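Wultby Label Printer - Setup Guide
Section 2: Loading labels, first print, alignment

Before you start

Have these on the table: printer, power brick, gray USB cable, one roll of labels, the plastic spindle. Spindle is in the small bag taped under the lid. People throw it out. Check first.

Don't plug the USB in yet. Software goes first, then the cable. If you already plugged it in, pull it out, restart the computer, carry on from step 1.

2.1 Install the software

1. Go to the Furudow downloads page and get the Wultby driver. Windows and Mac are separate files.
2. Run it. Say yes to the permission pop-up.
3. Pick "Desktop printer". Not "Network", even if you plan to use Wi-Fi later. Wi-Fi is Section 4.
4. Wait for the "Connect your printer now" screen.
5. Plug in power, then USB. Light goes orange, then green.

Note: orange for more than 2 minutes means the driver did not take. Unplug both cables, uninstall, start over. Try a different USB port the second time. Ports on the front of older desktops are hit and miss, hubs are worse.

2.2 Load the roll

1. Press the two side tabs and lift the lid all the way. It clicks.
2. Slide the roll on the spindle. Labels come off the top, print side up.
3. Drop the spindle in the slots. Flat end left, ridged end right.
4. Push the green guides in until they touch the roll. Touch, not squeeze.
5. Feed the label edge under the black bar and out the front, a thumb's width or so.
6. Close the lid, both sides down. One side down looks closed but isnt.
7. Press Feed once. One blank label should come out and stop at the gap.

CAUTION: The strip behind the black bar is the print head. Gets hot after a long run. Let it cool before clearing a jam. No knives or scissors in there, ever. A scratch on the head is a white line on every label from then on.

Note: Cleltum rolls and our own rolls fit as they are. Chukwu rolls have a wider core, snap on the two adapter rings first. Receipt paper will not work, there are no gaps for the sensor to find.

2.3 Where to put it

Level surface, clear space in front for the labels to drop. Keep the back away from the wall so the cable doesn't bend hard. Out of direct sun, the paper darkens and so do your spare rolls. Nowhere near a kettle.

If the printer walks around while cutting, one of the rubber feet is missing. Spares in the same bag as the spindle.
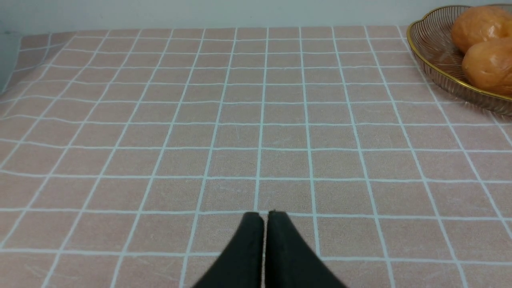 Alignment is the bit everyone calls about. The printer has no idea what size label you loaded, it goes by what you tell the software, and if those two don't match the text creeps a little further down on each label until it's half on one and half on the next. So set the size first, then print the test grid, then judge it. The test grid is plain lines up and down and across, pretty much like the checked lines on that pink tablecloth, except yours should be straight. On cloth a line can go wavy over a crease and it's no big deal. On a label a wavy line means the roll is slipping or the guides are too loose. Go back to 2.2, step 4.

2.4 Set the size and print the test grid

1. Open the Wultby software. Click Labels, then Size.
2. Type in the stock number from the inside of the roll core. The starter roll is 639.
3. Click Calibrate. Three or four blanks will feed out. Normal.
4. Click Test Grid, then Print.
5. Look at the outer box. Same white margin on all four sides = done. Skip to 2.5.
6. Too far left or right: change Horizontal Offset by 1, print again.
7. Too high or low: same with Vertical Offset.
8. Click Save. If you close the window without saving it all goes back to zero.

Note: look at the label from straight above. Look at it from a low angle and the far squares seem smaller than the near ones, and then you end up fixing somthing that wasn't broken.

Note: too faint? Darkness is under Labels, then Print. Default is 73. Go up a little at a time. Too high and barcodes fill in and won't scan.

2.5 Error codes at this stage

E2 - lid open. Press both sides.
E5 - no gap found. Wrong stock number, or roll in upside down.
E13 - head too hot. Leave it on, lid up, wait for green.
Blinking green - paused. Press Feed.

Anything else, turn off, count to ten, turn on. Still there, write the code down and see Section 6.

Section revised Oct 4, 2018. Corrections to Shabnam Zaidi, Furudow support desk. Wi-Fi section gets redone in December, use the old one for now.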